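Let them practise in the simulator first

I help out at the Jiltgate robotics club on Tuesday evenings, and the argument we keep having is whether teenagers should be working with a simulated arm at all. A couple of parents think it's a video game with extra steps. I used to half agree with them. I don't any more, and after the session on 30th May I want to say why.
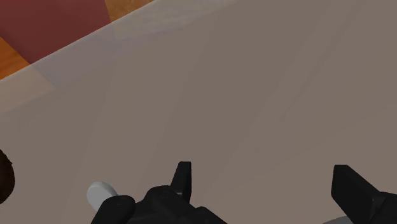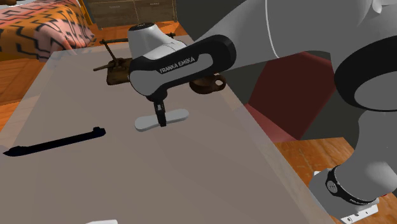
One table in the simulated room, from close to the gripper and from further back.

What a screen is good for

Our task this term is called Grukier, after the team name of the pair who thought it up, and it's dull on paper. Pick a thing up off a table, put it somewhere else, do it again. We have 69 members and no real arm, so the choice was a simulated one or a lot of cardboard and servos (we did the cardboard the year before, and I still find bits of it in my car).

The big thing is how often they get to be wrong. Between them they'd logged 2192 attempts by the end of May. On hardware we'd have spent those evenings queuing, with me hovering over the stop button and everybody being terribly careful. In the simulator a fourteen-year-old can drive the fingers straight into the tabletop, swear quietly, reset and go again. That's practice, the same as scales on a piano, and I don't see why we'd be snobbish about it.

I also like that there are two ways of looking. From close in, the table is mostly a big grey expanse and you lose all sense of where you are. From further back you can see the arm and the furniture, but judging how far the fingertips are from something is a pain. The kids argue about which view to trust, and those arguments have taught them more about cameras than my slides ever did.

Where the parents have a point

A simulated table never wobbles unless somebody tells it to. Cables don't snag, batteries don't go flat, and there's no smell of a motor you've been unkind to. Last June we visited the Illau open day, where our lot had a go on a small real arm, and their lovely tidy code missed the block by a good thumb's width. There were some long faces on the coach home!

So I'd like both, and I'd like the regional competition to stop making clubs choose. At present the Grønli Cup gives 300 points for a hardware run and 104 for a simulated one, for the very same task. I can see why hardware should score more. But that gap mostly rewards whoever has a rich school behind them, and our two best programmers are already talking about not entering.

Bring the scores closer together, and lend each simulator team a real arm for one afternoon before the final. We'd happily drive over and fetch it.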